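Mornent open evening: talk notes
"A place for the scissors", 12 minutes plus questions
27/03/2022

Start with the drawer. Ask for hands up: who has a drawer at work they have to hold shut with a knee? Wait for the laugh, then own up that mine was the worst in the building. Batteries, dried-up pens, keys for locks we no longer have!

Say what we did at Nollono in September. We emptied every desk and cupboard in the shared office and laid it all out on the floor. 317 things once the paper was gone. I loved that afternoon, and I still go on about it to anyone who'll listen.

Then scissors. Slow down for this bit, it's my favourite. Everybody wanted a pair and everybody was hiding a pair. We chose the good ones and gave each a home you can see from your chair: a hook, a pot, a bright box on the desk. Bright is the thing. If you can spot the box from the door, you'll walk over and put the scissors back in it.

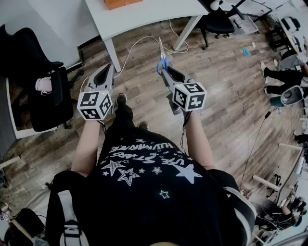

Next, floors. A desk can look lovely and still have a tangle of cable beneath it, and you only notice when your foot finds it. Run cables along the wall or up a desk leg. Small stuff that falls on the floor gets picked up by whoever sees it first, even if it belongs to someone else (I'm firm on this one and people do come round).

Trolleys! A cart on wheels beats another cupboard every time. Ours came from Brekeo, second-hand, with a squeaky wheel, and it goes to whoever is cutting, packing or posting that morning. Do the squeak if the room is warm.

Chairs are not shelves. Say it twice. Mention the armrest too, where little things go to be forgotten.

If there's time, the Sheikh studio story: 2 people, one cupboard, and a label on every single shelf. Skip it if we started late.

Finish by asking them to pick one drawer tonight and tip it out on the floor. Hand round the label sheets, then questions. Water is on the side table.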